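*February 23, 2023*

# Kendance white kitchen cloths, after six months of my standards

I bought these in August, at the tail end of a phase in which I believed better linens would make me a better person. The pack holds 2 cloths and cost more than I'd like to put in writing. Kendance sells them as "everyday kitchen cloths," and my first objection is to "everyday." White is for people who don't cook beets.

I'll say this for them, though: they're soft. My old Pudthorpe towels had the hand feel of a cereal box for their first year and then went straight to holes. The Kendance ones were pleasant out of the package and have stayed that way. They drape nicely, they bunch up nicely, and they look respectable when tossed on the counter by someone who has no intention of folding them.

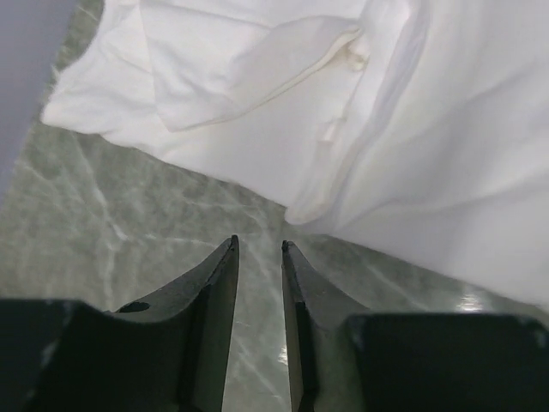 ## Hems and loop

The hems are my favorite part, which tells you something about my evenings. No loose threads on mine so far, and the corners haven't started that slow twist toward the middle that cheap towels do. There's a little loop for hanging. I own no hook. I've been meaning to buy one since the Drillow towels, which also had a loop, and which I also kept on the oven door.

## Washing

The label says to wash before first use, and it means it. Straight out of the pack, mine pushed water around the counter like a kid avoiding chores. After a couple of hot washes they began to drink it up properly. Coffee comes out. Tomato mostly comes out. Turmeric has moved in and is paying rent, in one corner of one cloth, and I've started folding that corner under when people visit.

They wrinkle. If you iron kitchen cloths, you'll be busy. If you don't, expect something like this for the rest of your life:

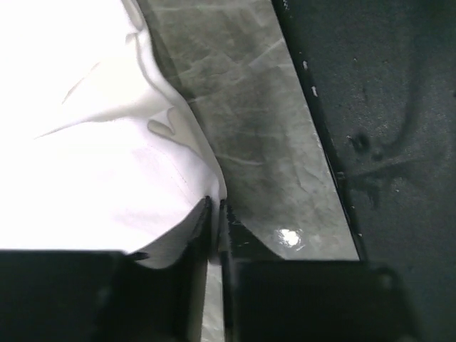 ## Against the competition

- **Pudthorpe:** cheaper, scratchier, comes in a brown that hides everything. I miss the brown.
- **Drillow:** good at drying glasses, sheds lint on everything else. Mine shrank enough to qualify as napkins.
- **Đorđević:** the nicest of the bunch, and the heaviest. Takes until the next morning to dry, by which time it smells like a pond.

## Would I buy them again?

Yes, on sale, and in gray if Kendance ever gets around to making gray. For drying dishes and wiping down stone they do the job well, and they've held up better than I expected. I'd skip them if you have small children, a large dog or a curry habit – I have the last one and should have known.

Four stars. The missing one is for the turmeric.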